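Search this encyclopedia Go Advanced search

Urnbridge Open Day

The Urnbridge Open Day is a yearly public demonstration of robotic handling held each March at the Tornitz workshops in Urnbridge. It takes place on a Saturday and admits visitors in groups of 16, each of which spends part of the morning or afternoon at a series of working benches. The event is best known for its tableware bench, where a pair of robot arms handles ordinary kitchen items in front of the public.

History

The open day began as a private visit for the staff of Claeys, a supplier of kitchen equipment, who wished to see how a machine would deal with crockery of differing shapes. Local schools asked to attend in the following year, and the visit was opened to all comers soon afterwards. The present arrangement of 4 benches was adopted when the workshops were extended to the north.

The tableware bench

The bench carries two white arms, each on its own base along the near side of a brown tabletop. Visitors see crockery and washing-up items handled at close range, and a member of staff remains at the bench to answer questions. Plates are usually gripped by the rim. Bowls are considered harder for a beginner to plan for, as the grip must allow for the curve of the side.

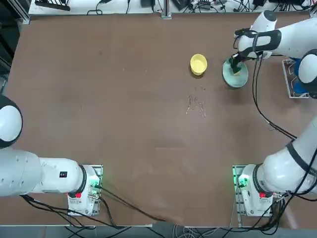 Gwenllian Prosser remarked that she had expected the arms to be quicker, and that the slow pace made it far easier to follow what the machine was doing. She added that the talks ought to be longer and the queue for the first group better managed. Similar comments have been recorded in the visitors' book in most years, and the length of each talk was raised to 19 minutes as a result.

Programme

Doors open in the morning and the last group is admitted in the middle of the afternoon. Each group hears a short talk on safety before entering the hall. The talk is followed by the bench demonstrations and by a period for questions, which is held in the former drawing office — a room otherwise closed to the public.

The demonstrations are not rehearsed to a fixed script. Staff may repeat a task, change the items on the table or stop to discuss a grip.

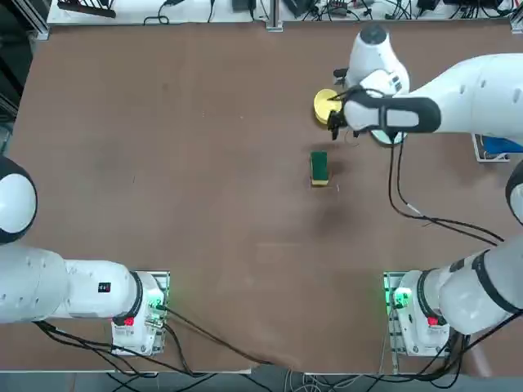 Soft items are included in the programme alongside hard ones. A sponge gives way when it is squeezed, whereas a plate does not, and the contrast is used to introduce younger visitors to the question of how firmly a machine should hold an object. The Kadum lecture, given at the close of the day, treats the same subject at greater length and may be attended without a ticket for the benches.

Access

Entry is free, but places in the groups must be reserved. Children under 16 are admitted with an adult. The hall is level throughout, and 2 seats are kept beside each bench for those who need them.

Related articles
Tornitz workshops
Kadum lecture
Claeys (kitchen equipment)
Robot gripper
Public demonstrations in Urnbridge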